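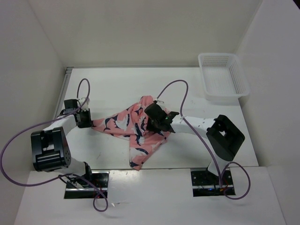
The laundry problem

Why folding is still a job for people

Most homes that own a robot own one that moves across a floor. It may vacuum, it may mow, and in both cases it deals with a surface that stays where it is. Clothes don't. Pick up a shirt by the collar and every other part of it takes a new shape, and it takes a different one the next time.

Pramila Agarwal has spent five years on this at Prirnell, a small firm that builds low-cost arms for light handling work. Her team's current task sounds modest: take a garment from a heap, flatten it, fold it and put it in a basket. They began in March with flat squares of cotton and moved on to printed clothes a few weeks later.

"A square of cotton has four corners and you can usually find two of them," she says. "A blouse has sleeves, a neck, a hem, perhaps a tie at the waist. When it's in a lump, a sleeve and a fold look much the same."

Two arms are the usual choice for cloth. One holds while the other searches for an edge, then they pull apart until there is some tension between them. People do this without looking. A machine has to decide where to pinch, how hard, and when to stop pulling. Thin fabric slides out of a gripper without much change in force, and the motors may not register the loss at all.

The Prirnell arms learn from people. An operator moves a pair of handles, the arms copy the movement, and the software is later trained on the recordings. By the start of this summer the team had 3,059 of them. Agarwal throws out any in which the operator hesitated for long, as the software picks up hesitation along with everything else.

Results depend heavily on the item. In the last full trial the arms were given 101 garments, one at a time. Tea towels and plain T-shirts went well. Long sleeves went badly, and anything with a slippery lining was worse. A good fold can take up to 300 seconds, which most people would find hard to watch to the end.

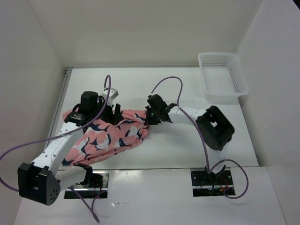
Could a robot do a family's washing today?

It could handle one stage of it for some of the clothes, with a person nearby to step in. Sorting, loading the drum, pegging out and putting away are separate jobs, and at the moment each one needs its own training.

Industrial laundries are further ahead, mainly by making the job narrower. At Grovus, which washes linen for hotels, sheets are clipped by hand at the corners and a feeder does the rest. The machine never meets a heap. Staff there were moved from folding to clipping and checking when the line went in, and the company says it has no plans to automate the clipping.

Khan, a maker of workwear, tried a different route on its packing floor. It bought a folding machine with fixed plates and asked staff to lay each jacket on it face down. The folding itself is quick. Laying out takes nearly as long as folding by hand used to, and the saving comes mostly from neater stacks that fit the cartons.

Agarwal thinks the laying out is where her arms might first earn their keep. A person can feed a plate folder all day, but it is dull work and hard on the shoulders. If a pair of arms could take a garment from a crumpled state and present it flat, the older machine could finish the job. Prirnell is talking to Brondov, which sells plate folders, about trying the two together.

A home version is much further off. Price is one reason, and space is another, as the arms need a clear table with good light and nothing else on it. Reliability matters more than either. A machine that drops one sock in ten is tolerable in a workshop where people are paid to pick it up. In a kitchen it is another thing to look after.

The team's next set of trials covers trousers, starting with children's sizes because the legs are short enough for the arms to reach both ends. Adult jeans are on the list too. Agarwal has put them last.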